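Ranger la chambre : ce que les machines savent faire, et ce qui reste pour nous

Vous êtes plusieurs à m'avoir écrit après la page sur les aspirateurs pour me poser, au fond, la même question : à quand celui qui ramasse les chaussettes ? J'ai donc repris mes notes, relu vos lettres (merci à Nelu Preda pour la sienne, longue et très drôle) et essayé de répondre corvée par corvée, avec au passage les petites astuces qui servent en attendant.

Le linge qui traîne sur le lit

On croit que c'est le plus facile. Un enfant de quatre ans y arrive, quand il veut bien ! Pour une pince à deux doigts, un tissu en boule est pourtant un casse-tête : il n'a ni poignée, ni bord franc, et il change de forme dès qu'on le touche.

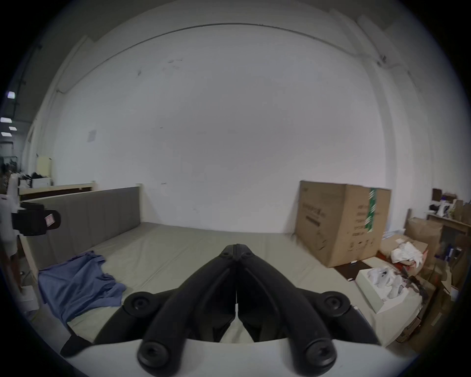
Attraper, passe encore. Il suffit de pincer un pli qui dépasse et de lever. C'est ensuite que les choses se compliquent, quand il faut retrouver les coins pour plier proprement. Mon astuce vaut pour vous comme pour la machine : prenez le tissu par un seul point, laissez-le pendre, puis cherchez le coin le plus bas avec l'autre main. Ce coin-là, ne le lâchez plus. Pour un torchon ou une serviette, vous avez fait la moitié du travail.

Si vous aimez vous simplifier la vie, choisissez des draps d'une couleur et du petit linge d'une autre. Un vêtement bleu sur un matelas clair se repère d'un coup d'œil, et cela aide autant une caméra que mes pauvres yeux sans lunettes.

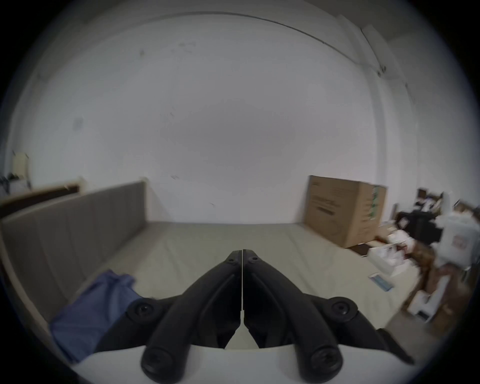

Faire le lit

Là, je serai moins optimiste. Tendre un drap-housse demande de soulever un coin du matelas d'une main et de tirer de l'autre, tout en tournant autour du lit. Anahera Hapeta, qui a longtemps travaillé dans un hôtel de Gralthorpe, en faisait 21 dans sa journée et ne voit pas encore qui la remplacerait. Elle commence toujours par le coin le plus difficile à atteindre, côté mur, et termine par celui d'en face, en diagonale. Essayez, le drap ne saute plus.

Les cartons et tout ce qui s'entasse

Après un déménagement ou une livraison, il reste toujours, au pied du lit, un grand carton, des emballages, un sachet, un câble. Une machine peut très bien saisir chacun de ces objets, mais il lui faut décider ce qui se garde, et là, que voulez-vous, même mon mari hésite. 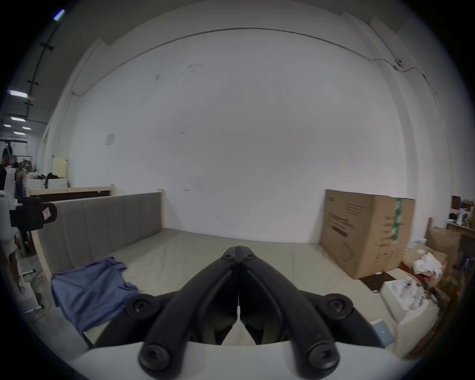
Je conseille de trier par matière avant de trier par utilité : carton à plat d'un côté, mousses et plastiques de l'autre, et une seule boîte pour les petites pièces qu'on ne sait pas nommer. Écrivez « juin » dessus. Si en juin vous ne l'avez pas ouverte, vous saurez quoi en faire.

Et le tête de lit en tissu ?

Pardon, « la » tête de lit, on me reprend à chaque fois. Une brosse douce, de haut en bas, en suivant les coutures, puis l'embout étroit de l'aspirateur. À la main, pour le moment, et sans appuyer.

Prochaine page : les vitres. Si vous avez un avis sur les laveurs automatiques, écrivez-moi, je lis tout, même les lettres de reproches.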